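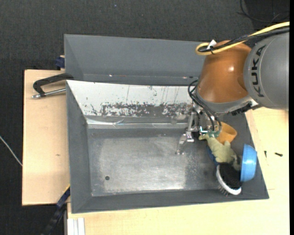
Plillach introduces Stoltgate gray bins for mixed household goods

FLEVTHORPE -- Plillach will begin shipping the Stoltgate, a large rectangular open bin for sorting and holding mixed household goods, in March. The bin is intended for donation centers, returns counters, moving companies and storage rooms where cups, bowls, soft toys and similar articles arrive together and have to be separated by hand or by machine.

The Stoltgate is supplied in gray only. The color was selected after handling trials at the company's Flevthorpe site, where pale and brightly colored articles were placed in bins of several shades under overhead lighting. Staff located items fastest against the mid-gray floor. The inside surfaces are gray as well, with a metallic gray floor.

The bin has a flat, unribbed floor. Ribbed floors add stiffness but tend to tip cups and small bowls, and soft goods catch on the ribs when pulled out at a low angle. Stiffness in the Stoltgate comes from a folded rim and from four reinforced corners. The rim also serves as the lifting edge -- there are no cut-out handles, so small articles cannot pass through the walls.

Internal length is 855 millimeters and internal width is 504 millimeters. Rated load is up to 40 kilograms, evenly distributed. Empty bins nest for storage. Loaded bins should not be stacked without the Millet cover, a separate flat lid that seats inside the rim and carries the weight of the bin above.

Contents of a wide bin often collect at one end when it is slid or tilted. Two optional dividers are available for sites where this is a problem. Each divider drops into a pair of slots below the rim and can be removed without tools. With both in place, the floor is split into three equal sections. Plillach recommends leaving the dividers out when the bin will hold large plush toys or bedding.

The bin can be washed by hand or in a tunnel washer with a neutral detergent. Solvent cleaners will dull the finish and are not covered by the warranty. Labels should be applied to the outer end walls, where a recessed panel protects them from rubbing during nesting.

The Stoltgate replaces the earlier Plillach open bin, which will remain available until current stock is sold. Covers and dividers for the earlier model do not fit the new one. Existing Plillach carts accept both.

Orders are accepted in packs of 4. The Millet cover and the dividers are sold separately. Drawings, load tables and cleaning instructions are available on request from the Plillach sales office in Flevthorpe.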